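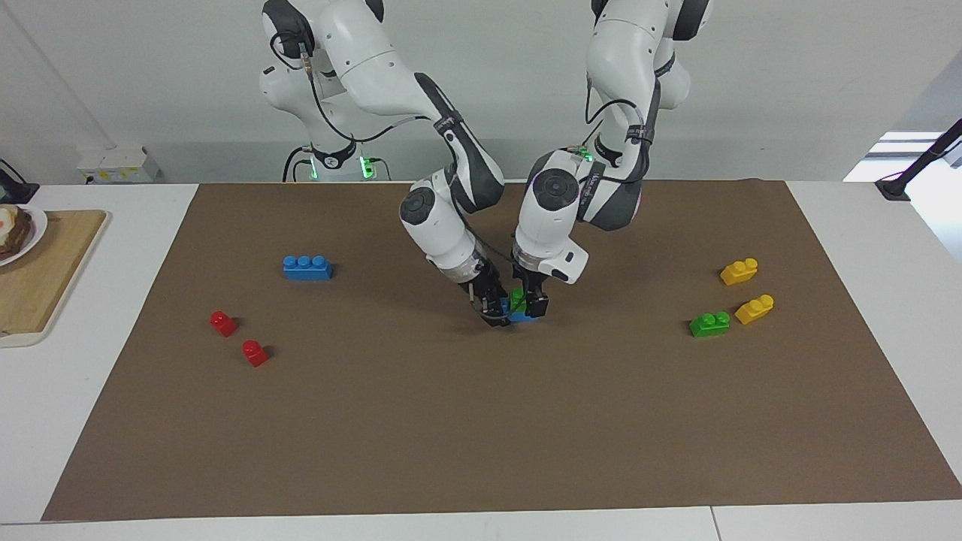
May, notebook of the block table, entry 8

Started 14.10, after Wenjie gave me back the table. Subject of today is the clutch of the big bricks, it means how well one brick holds on the other when you press them together. We use the chunky kind for small children, because the normal size is too tiresome to handle all day. I put the brown paper mat down first, as on the white table the bricks slide too easily when you push on them from the side. For the layout I keep the colours apart: the two red singles to the left, near the blue one with three studs, and the yellow ones to the right together with a green. The pair under test is bright green on blue. I would like to keep this layout for the whole month, so please do not tidy it by colour of the rainbow, Rodel.

The bricks come from two boxes. One is the Cirkeck box that Koen Segers brought from the Dromness store, the other is the old box from the cupboard, without a label. I have mixed them once already by mistake and had to sort them again by looking at the inside of the tubes. The Cirkeck ones have a small ring at the bottom of the tube and the old ones have not. Now I put a pencil dot under each old brick.

How I do the test by hand: press the top brick until it clicks on all the studs, wait a little, then pull straight up with the spring scale hooked in a loop of thread. If I pull with an angle the brick comes off one stud at a time and the number is worth nothing. I made 10 pulls on the green and blue pair. The first 2 I threw away, my thread was slipping. The remaining 8 are on the sheet, number 697 in the folder. They look close to each other except the last, which is lower. Maybe the brick is getting tired, maybe I am.

The single-stud reds are more difficult. They turn on the stud when you touch them, so the thread winds itself and the pull is not straight any more. Yannick proposes to hold the lower one between two bits of felt. I did not try yet.

Washing: Gwenaël asked if we wash them before the test. Until now no. The old box feels a bit greasy, and I think this changes the clutch. To do is one half of the old box in warm water with little soap, let it dry one night on a towel with studs down, then repeat the same pulls. Not in the dishwasher, please.

Still open:
- felt for the reds (Yannick)
- ask Koen if Dromness has more yellow, we are short
- new thread, the one from Clorkarik stretches too much
- copy sheet 697 to the shared folder

Stopped 16.40. Spring scale is back in the left drawer, mat stays on the table.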